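Vale de Firkov

O vale de Firkov é uma região de montanha conhecida sobretudo pela sua travessia a pé, um percurso de 56 quilómetros que liga a aldeia de Floltia à pequena cidade termal de Stulemstead. Entre caminhantes é tido como um dos trajetos mais bonitos de toda a cordilheira, e com razão: em poucos dias passa-se de pomares de cerejeiras a prados de altitude, lagos glaciares e florestas de faias tão densas que o sol mal chega ao chão!

Geografia

O vale estende-se de norte para sul ao longo do rio Hopkin, que nasce num circo glaciar acima de Floltia e recebe 35 ribeiros antes de chegar à planície. A vertente oriental é calcária, cheia de grutas e nascentes; a ocidental, de granito, tem encostas mais suaves e concentra quase todas as pastagens. O ponto mais espetacular é a garganta de Hopkin, com paredes que sobem 195 metros acima da água – uma visão extraordinária ao fim da tarde, quando a rocha ganha tons de cobre.

História

Os caminhos do vale foram abertos por pastores e por mercadores de sal, que subiam no início do verão e desciam antes das primeiras neves. Restam desse tempo marcos de pedra, fontes cobertas e uma ponte de arco único à saída de Floltia, ainda hoje em uso. Com a abertura da estrada pela planície, o comércio desapareceu e as aldeias altas perderam boa parte dos habitantes. A sinalização do percurso trouxe-lhes nova vida, e várias casas de pastores funcionam agora como abrigos.
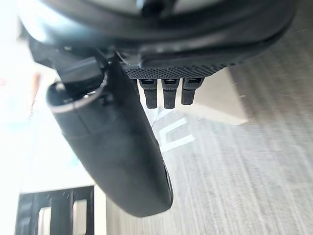 Segundo um leitor da edição anterior deste artigo, a travessia ganha muito se for feita de sul para norte: a subida é mais gradual e a chegada a Floltia, com o circo glaciar em frente, fica para o último dia. A maioria dos guias mantém, contudo, o sentido tradicional, que acompanha o curso do rio.

Percurso e alojamento

A travessia divide-se habitualmente em quatro etapas. A segunda, que percorre a garganta, é a mais exigente e também a mais fotografada. O abrigo principal, no colo de Firkov, dispõe de 46 camas e serve uma sopa de cevada com queijo fumado que, por si só, merece a caminhada. Em Stulemstead, as piscinas termais ao ar livre são o final perfeito – água quente, pernas cansadas e a serra inteira no horizonte.

Época de visita

Os prados florescem em junho e julho. Em outubro as faias ficam douradas e há muito menos gente nos trilhos, embora alguns abrigos já estejam fechados. No inverno, só o troço entre Stulemstead e a entrada da garganta se mantém aberto, para passeios com raquetes de neve.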